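Girkden Guest Rooms
Bedroom inspection checklist with comments
Room: Pasaribu, first floor back
Checked by: Wahyudi Govindasamy
Comments read by: Prasetyo Simanjuntak
November round, start 10.40

Mark each line OK, ACTION or N/A. Write a comment for every ACTION.

1. Entry and floor
Door opens fully and closes on its own latch: OK
Door key and spare match the tag: OK
Walkway from door to bed clear by at least 80 cm: OK
Rug or mat edges lying flat: N/A, no rug in this room
Comment: Door stop has been moved to the correct side since the last round.

2. Bedding and pillows
Bottom sheet reaches all corners: ACTION
Pillow seams closed, no filling coming out: OK
Covers free of stains, tears and pulled threads: OK
Pillows kept off the floor during the bed change: OK
Care labels present and readable: OK
Comment: The sheet is the leaf print from the Landoveck set. It was a fresh one today but it has shrunk a little and springs off at the foot end if you pull the head end tight. Still usable. Swap it for one of the deeper ones at the next change and put this one with the sheets for the smaller bed. Check patterned sheets with the main light on, as a small mark is easy to miss among the leaves. Teal pillows are staying on the list for this room. The covers have been through the wash many times and the colour has held well.

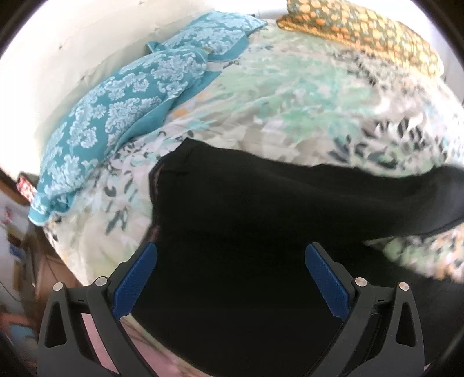
3. Walls by the bed
Paint sound, no flaking or damp: OK
No nails, hooks or screws sticking out at head height: OK
Marks that need cleaning or filling: ACTION
Comment: A few small dark marks near the pillows. Try a damp cloth first, no scouring cream, it took the sheen off the wall in the front room. If they are holes, fill and touch up. There is cream paint left in the store, tin marked 34.

4. Bed frame and mattress
Frame steady when pushed from the side: OK
Bolts tight at all corners: OK
Slats seated: OK
Wooden parts smooth, no splinters: OK
Mattress edge and cover free of anything sharp: ACTION
Mattress turned this quarter: ACTION
Comment: Run a flat hand slowly along the whole edge of the mattress, both long sides, before the sheet goes on. A bit of wire can scratch a leg or rip a sheet and you will not find it by looking from the door. Anything found is to be reported the same day. Do not push it back in or tape over it. The mattress was not turned in the last quarter as it needs two people. Prasetyo to help.

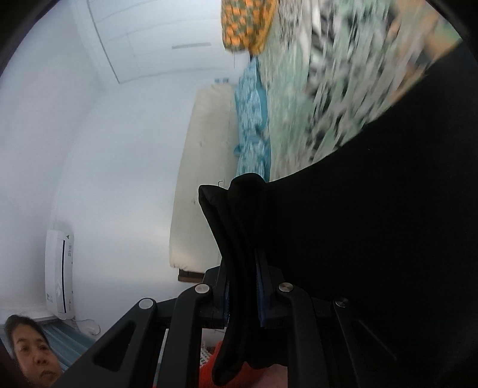

Item 4: fine wire hook at the mattress edge, wooden strip of the bed frame at the end.

5. Lighting, switches and air
Main light working: OK
Bedside lamp working, lead not trapped behind the bed: OK
Switch plates tight to the wall, no cracks: OK
Ceiling vent clear of dust: ACTION
Ceiling panels level: OK
Smoke alarm tested: OK, 11.05
Comment: Light dust on the vent. Vacuum with the brush head from the step, second person to hold the step.

6. Actions
Mattress edge: report to Pillden, who supplied it, and ask about repair or exchange. Room not to be let until this is closed. (WG)
Mattress turn: wait for the answer from Pillden. (PS)
Sheet: swap at next change. (WG)
Wall marks: clean, then look again. (PS)
Vent: before the next guest. (PS)

Reply from PS: Seen. Will do the wall and the vent together. Please move the next booking to the front room and leave the bed stripped so I can get at the edge.

Signed: W. Govindasamy
Recheck due: when the mattress is repaired or replaced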